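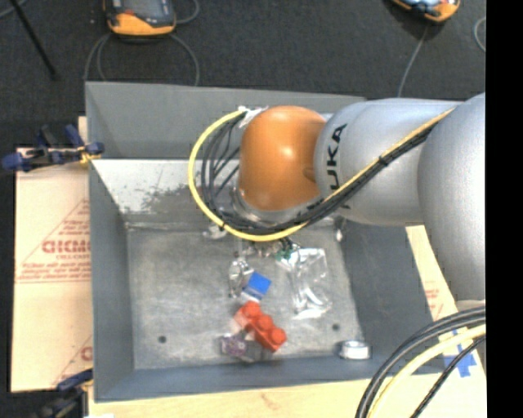
Gray metal bin, yellow cable looping over it

Best way to get sticker glue off a metal bin?
Posted by Rhodri Beddoe

I just picked up four old metal storage bins at the Ursu flea market and I love them! They're covered in gummy label residue though. Soap did nothing. I want to paint them for my balcony herbs – any ideas?

Valentin Jitaru
Cooking oil! Rub it on, leave it overnight, then scrape with an old plastic card. Wash really well with dish soap afterward or the paint won't stick. I did mine in July and the basil is going crazy.

Grurkex316
hair dryer. also drill holes in the bottom before you paint, mint hates soggy roots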